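In Defense of the Dish Rack

My neighbor Candela Sepúlveda has a beautiful dishwasher, and every November, when the family descends on her, she calls me to complain about it. I listen with great sympathy, and then I go back to my sink, where I have been perfectly happy for years.
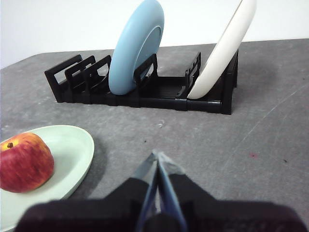

A dish rack is a humble thing, and I think we've talked ourselves into being a little ashamed of it. People tuck theirs under the sink when company comes, as if clean plates were laundry. I can't see why. A light blue plate and a white one standing up in a plain black rack look as cheerful to me as anything you could put on a shelf, and you can reach over and take one the minute you want your toast.

I'll admit I came to this slowly. When I lived on Brendwood I stacked everything flat on a towel, and the towel was always damp, and so was I.
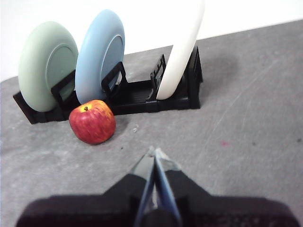
It was Iñaki Collado, from the apartment downstairs, who talked me into slots. He paid five dollars for his rack at a yard sale and has never wanted another. Mine was new and cost more, and I don't believe it dries a plate any better.

Plates that don't match are part of the pleasure, too. I gave up on full sets long ago — something always breaks — and I now buy one at a time, in whatever soft color I like that day.
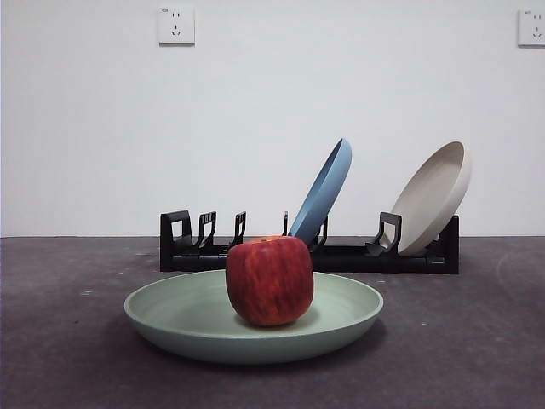

Besides, washing by hand means you can get by with fewer of them. My mother owned 84 pieces of good china, and I doubt we ate off more than a dozen. The rest just sat there waiting for a wedding. I'd much rather have a small handful that get used, rinsed and used again, even if one of them ends up holding fruit half the week.
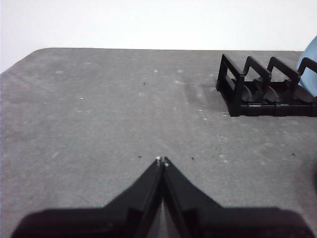 Where to keep it

Leave it out, right where you work, and give it some room.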